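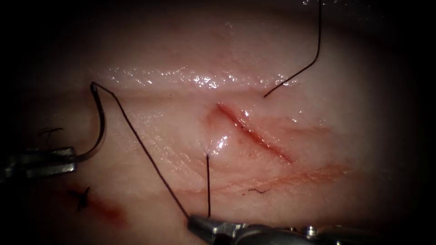 Reading the new relocation guide to Okdale so you don't have to. It calls the place "the hidden gem of the county" in the first line. It has a billboard on the highway. How hidden can it be?

I've lived here 26 years, for the record. I like it. I just don't recognize the town in this thing.

"Steps from vibrant downtown." The listing they use for that one is up on Egger Street. I walked it this morning and lost count of my steps somewhere behind the tire shop. Downtown is two blocks, and one of them is the bank's parking lot.

"Top-ranked schools." Ranked by whom? There's a little star next to it and no footnote anywhere on the page. My kids went to those schools and did fine. I'd call them good schools. I would also like to see the list.

"Homes for every budget." There are 2 prices in the whole guide, and both of them made me put my coffee down.

Chutima Sukprasert asked in the replies who wrote it. Wonico, according to the last page. Wonico is also selling the new townhouses by the creek. Make of that what you want.

About those townhouses. "Tranquil waterfront living." The creek is lovely in April. By August you could cross it in your socks. And the freight line runs right behind the back row, with a train at 4:40 a.m. that blows for the crossing every single time.

The guide doesn't mention the train. It does mention birdsong – in three places.

Somebody will say every town does this, and sure. But people make the biggest purchase of their lives off pages like these. Mingxuan Su bought on the north side two summers ago after reading the last edition, and is still waiting on the "planned walking trail." I went and looked for the plan. I found a drawing.

Population is given as 3,118 and "growing fast." Growing from what? They don't give the earlier number, so I can't tell you, and neither can they apparently.

Fair is fair, a few things are right. The library really is that nice. The bakery line on a weekend morning really is worth it. The park has big old trees and people do use it.

Oleksandra Kobzar says I should write my own version if I'm so smart. Okay: Decent houses, high taxes, good library, loud train. Bring a snow shovel. Parking is free after six.

If you're thinking of buying here, come at rush hour and then come back at night. Sit in the car with the windows down. Ask whoever's out walking a dog what they pay for water – they'll tell you, believe me.

Emailed Wonico about the star with no footnote. Will post here if they answer.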